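Home | Past Issues | Subscribe | Letters | Contact

The Pelholm Letter
31 Aug 2022

Do you need a second cutting board? I doubt it

Every fall the kitchen shops decide we own too few cutting boards. The Zikelbridge catalog landed on my mat last week and it gives the subject four pages. One board for meat, one for fish, one for bread, one for onions, and a fifth with a groove around it that I suppose is for gravy. The set costs 200 dollars. A bottle of Brilalura board oil is another 15, and you are told to buy it again in October.

I have asked people who sell these things what happens if I chop an onion and then slice bread on the same board. The answer is that the bread may taste of onion. I could have guessed that. I could also turn the board over.

Raw chicken is a different matter and I won't joke about it. Keep one board for it, plastic or wood as you like, and scrub it with hot water and soap. My quarrel is with everything past that point.
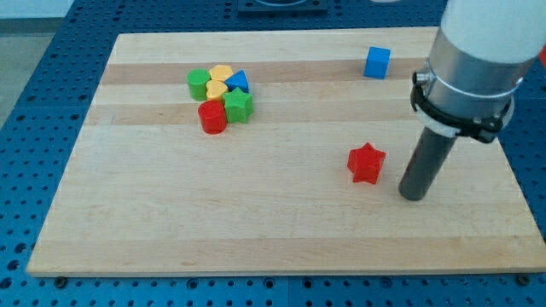 Stripes are the other thing that pushes the price up. Cuypers sells a plain board for 54 dollars and a striped one, same size and same thickness, for 102. The shop card says the striped board is "built for balance." I asked what was being balanced and got a long look. Strips of wood glued side by side are how a lot of ordinary boards get made, and if the strips don't match in color you have stripes whether you wanted them or not. A board with pale cream bands next to slightly darker tan ones is a nice thing to look at, I'll give them that. It will hold a loaf or a handful of colored plastic blocks equally well, and so will the plain one.

Bastian Baumgart wrote in after my piece on knife blocks to say that I am cheap and that a good board is kinder to the knife. He may be right on both counts. I would like to see the knives, though - his and mine, a year on, same onions. Until then I am going by my own drawer, where the edges go dull at the speed they always did.

As for the oil, I have used plain food-grade mineral oil from the drugstore for years and the board has neither split nor complained. If yours has, write and tell me what you put on it. I'll print the letters next month, including the rude ones.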